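The planner called Rukero had failed 43 times overnight, and Maiara Fontes read the log from the bottom up, as she read every log. Each failure had the same signature: pose estimate valid, approach rejected, clearance below threshold. The geometry was fine. She had measured it twice in the simulator and found nothing within reach of the gripper. 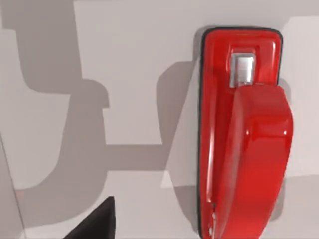
Perception ran on color and depth, with a segmentation model trained at Imorley before the renderer had a proper light source. Nothing in its 665 training scenes had cast a shadow. Now the light came from the upper left, and the arm laid a gray outline of itself across the wall, up to the edge of the red telephone. The model labeled the outline as an obstacle. Rukero, which trusted labels, declined to drive the arm into itself.

Maiara wrote a filter that projected the arm's own links along the light vector and masked whatever they covered. It added almost 43 milliseconds per cycle. She ran seed 219 on the book task, where shadow lay over much of the white table, and watched the clearance value hold above threshold.

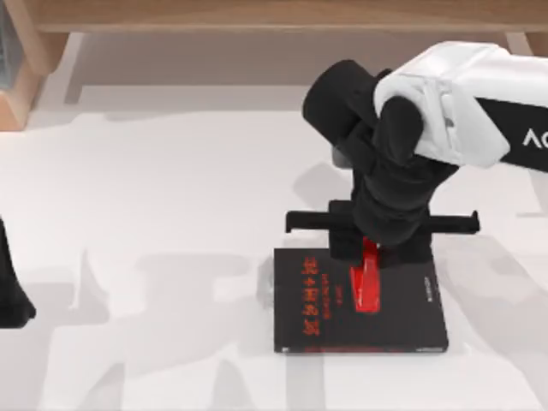 Svetozár Matoušek wrote back within the hour that the mask was a patch, that it would also hide a real object lying in the arm's shadow, and that he would not merge it without a depth check. She reread the diff. He was right about line 246.

She reopened the file, added the check, and queued the night run again.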